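Research > Robot Safety > Working Papers > Section 4
Print this page | E-mail this page

4.2 The mug failures

The Timasar planner was reported to place a mug on a plate in 90 of its simulated kitchen runs. We do not think that figure means much. The Sadow checker scored a run as a success once the fingers closed near the rim, and 23 of those runs ended with the mug dropped or pushed off the counter. Figure 3 gives two views of the task kitchen.

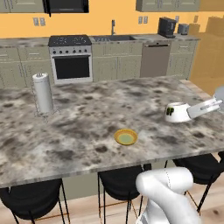

4.3 What the log leaves out

Grip force was written to the log only at first contact. After that the record is silent until the arm stops, so a slow slip and a sudden one look the same. The Lui patch, added in June, was said to fix this. It raised the logging rate and left the gap where it was.

The arm's path over the island is a second worry. The planner treats the wrist as a point, and a real wrist takes up room.

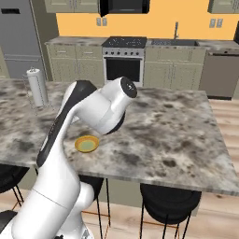 Bar stools were left out of the collision model as well, and the Bosirska report calls this a minor saving in computing time. We would want to see the arm stopped by a stool before agreeing. Until the 69 remaining runs are scored again by hand, we treat the safety claim as unproven.

Contact the editors | Copyright Bosirska Working Papers | Back to top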